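Workbench Tips I Stopped Believing, and a Few I Kept

Posted by Roscoe Kasprzak, 15 Sep 2023

Every fall I get the urge to read other people's lists of workshop tips, and every fall I end up irritated. Half of them were written by somebody who wanted to sell me a drawer organizer. The rest repeat each other. So I try them out, one at a time, on my own bench in the basement, and write down which ones I'd bother with again. My bench is a solid door on two cabinets, 32 inches deep, and I mostly fix small things on it: lamps, clocks, radios, a sewing machine now and then. If you build boats, your results will differ.

Magnetic parts trays

Fine for steel screws. Useless for brass, plastic and aluminum, which is most of what falls out of a radio. They also magnetize your tiny screws so that they cling to each other and to the tweezers. I was told this wouldn't happen "with a quality tray." I bought the quality tray. It happened. An egg carton does the job and has a lid.

Photograph every step

Yes, all right, this one holds up. I resisted it for years. But take the picture before you loosen anything, with a scrap of paper in the shot that says which way is front. Mpho Botha at the repair evening showed me 60 pictures of a carburetor, all sharp, and could not tell me which side was up in any of them.

The pegboard with outlines

Looks great on the day you paint it. Then you buy one pair of pliers with longer handles and the whole wall is wrong. I keep a pegboard. I don't outline it. The tools I use daily hang at the right end, near my right hand, and everything else can go where it likes.

White paper as a work surface

People swear by it: cover the bench in white paper and you'll never lose a screw. You'll see the screw, sure. You'll also watch it skate off the bench, because paper does nothing to stop a rolling part. It tears, it slides around, and under a bright lamp the glare gets old fast. I gave it a month and went back to cloth.

Dark cloth on the bench

I expected to hate this. A dark screw on a dark cloth sounds like a bad joke, and for black oxide screws it is. For pale parts, though, it beats paper. A white disc with a hole through it is easy to find on dark gray, and you can tell at a glance that there's a hole in it. Things also stay where you set them down, which matters more to me than the color does.

What I don't buy is the claim that you need a special mat. I have seen a "precision technician's surface" for 38 dollars that was plainly a piece of felt with a stitched edge. An old wool blanket, cut to size, is fine. Avoid terry cloth (loops catch on everything) and anything that sheds. Shake it outdoors, never over the bench. Don't solder on it.
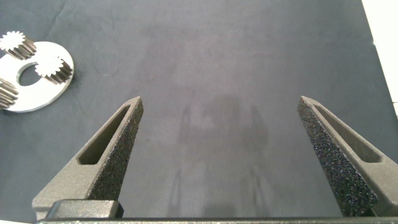 Rubber or grit on gripping faces

The usual advice is to glue sandpaper inside the jaws of a clamp so it holds better. It does hold better. It also scratches. I tried it on a lamp shade ring and had a row of marks to polish out afterward. For anything with a finish, use thin rubber or cork and clamp a little harder. Save the sandpaper for raw wood and rough castings, and test on the back first.

Labeling everything

Label drawers you open less than once a month. Labeling the screwdriver drawer is a hobby. My label maker has cost me more in tape than any drawer has saved me in time, and the labels peel in a damp basement anyway. Masking tape and a marker, replaced when it curls.

The ten-minute cleanup

"Spend ten minutes tidying at the end of every session." I did it for 17 days. The bench looked lovely and I couldn't find a thing, having put away the half-finished clock in four different places. Now I clean up when a job is done. If the job is still going, I fold the cloth over the parts, corners in, and leave it alone.

Gertraud Gisler wrote in to say that a baking sheet under the cloth lets you carry the whole job to a shelf. I haven't tried it yet. I suspect the sheet will rattle, but I'll give it until October and report back.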